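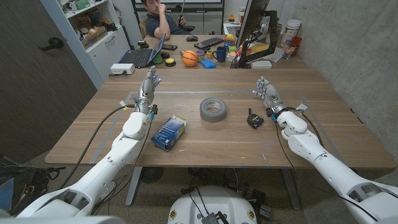 **For release Wednesday**

**Werkura opens its Alhassan Street workroom for shared bench bookings**

I've been itching to send this one out! Starting in February, the workroom we've been using ourselves on Alhassan Street is open for outside bookings, all 1065 square feet of it (concrete floor, big whiteboard and a wood-grain work table that I've grown far too fond of).

I'm Maximiliano Núñez, and I look after the space at Werkura. We help small teams set up rooms they can get things done in. Tables, storage, labels, where the tape lives, that kind of thing. People kept coming by to talk about their own rooms and then asking if they could just use ours for a day, so we've stopped saying no.

Bookings run under the name Rillimetti, after the bench method we've been teaching for a while now. If you've been to one of our sessions you'll know the drill. You mark out a rectangle on the table with tape, grey if you have it, and whatever you're working on goes inside the line. Everything else waits its turn on another desk. It sounds almost too simple, and I rolled my eyes at it the first time as well, but I can't work at a table without one anymore. My kitchen counter has a rectangle on it. My family has opinions about that.

Our main table is taped up on the near half, and there's usually a roll of duct tape and a tape measure within reach, plus a small box or two of whatever somebody's in the middle of. The desk at the far end of the room is where the overflow goes, and I'll be upfront that it fills up fast. Please don't judge us on that desk.

"The line on the table is the easy part," says Ľubica Ševčík, who came up with the Rillimetti method and still runs the planning sessions. "Deciding what gets to be inside it takes most of the morning. I'd sooner have people argue that out at the whiteboard before they unpack a thing."

She means it, too. Every booking starts at the board. Bring a laptop if your lists are on it, but Ľubica will want the important bits written up by hand where the whole group can read them, with arrows and boxes if you're that way inclined.

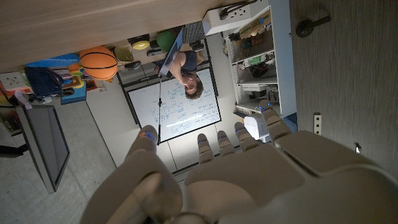 *The whiteboard at Alhassan Street, with notes and a boxed diagram in blue and black.*

A few practical bits:

- The room can be booked by the half day or the full day, mornings from 8:30.
- Each booking includes 2 hours of planning time with Ľubica or me.
- Tape, markers and a tape measure are supplied. Bring your own boxes and labels.
- Tape comes off the table at the end of your booking unless you've asked us to leave it for the next day.
- Parking is behind the building, off the lane. The front spots belong to the neighbours and they do check.

We've also teamed up with our friends at Pristov, the storage and shelving people down the road, on a small start-up fund. Community groups and new businesses can apply for up to $2000 toward setting up a workroom of their own, once they've done a day in ours. The application is a single page and you can fill it in at the table while your coffee cools.

Want a look before you book? Drop in any afternoon after three and ask for me. I'm happy to show you around, and even happier to talk about tape widths for longer than is reasonable.

**Media and bookings:** Maximiliano Núñez, Werkura, Alhassan Street workroom. Interviews with Ľubica Ševčík can be arranged for mornings, before the first session.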